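4.2 Remakes and the problem of the second dinner

Remakes of martial arts films are usually compared fight by fight. This is fair, as the fights are what people paid for, but it leaves out the stretches where everyone sits down and somebody explains the plot. We looked at those stretches. Our sample holds 77 pairs, each made up of an original and a remake, drawn from the Lotholm collection of home video releases. Pairs in which the remake was cut by its distributor into something shorter than its own trailer were dropped, with regret.

For each film we logged every seated conversation that came before the first serious fight. The Gudeta scheme used in Section 3 calls these "table scenes," whether or not there is a table. A man delivering a threat from a barrel counts. A man delivering a threat while standing next to a barrel does not, and the two coders spent most of September on him.

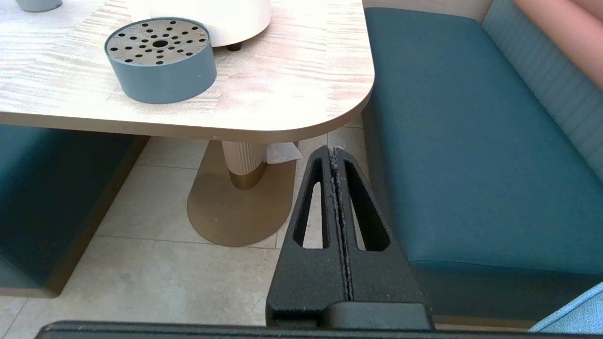
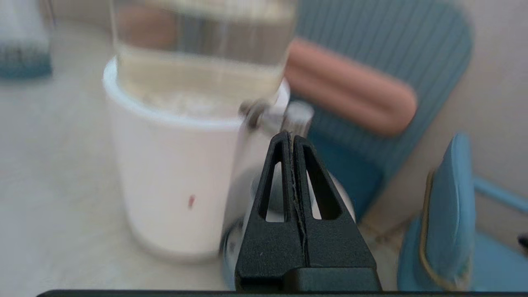
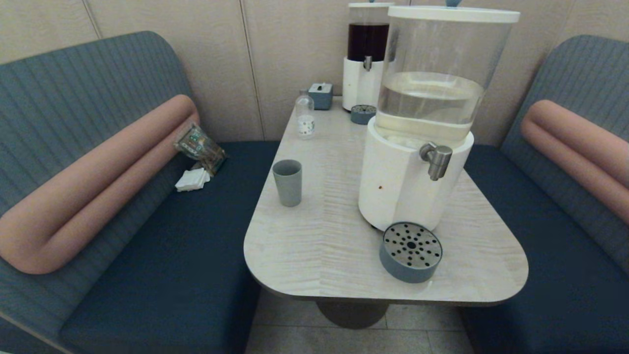

Figure 4. A table setting, three views.

The main finding is that remakes talk longer and eat less. In the originals, a table scene tends to end when the furniture does. In the remakes the furniture often survives, the hero's grief is discussed a second time, and a cousin is introduced. The cousin is rarely needed. We had expected the added talk to push back the first fight, and it does, but by less than viewers claim. The 400 viewers who filled in the Bredier questionnaire guessed the delay at nearly twice its measured length, which we take as a comment on the cousins.

Budget explains part of this. A broken teahouse is expensive and has to be broken in one take, while grief can be shot again after lunch. It does not explain the group of costly remakes that break the teahouse and then hold the conversation anyway, in the rubble, with everyone still holding chopsticks. The Drataser index, which scores a film by how much of its scenery is standing at the end, places these near the bottom and has nothing to say about the talking.

One caution is in order. Dubbed releases pad silent pauses with speech, and roughly 500 lines in our transcripts match no moving mouth. We kept them in. Removing them shortens the remakes slightly and makes several villains far more dignified, but leaves the order of the pairs unchanged. Section 4.3 turns to films in which the meal is itself the fight.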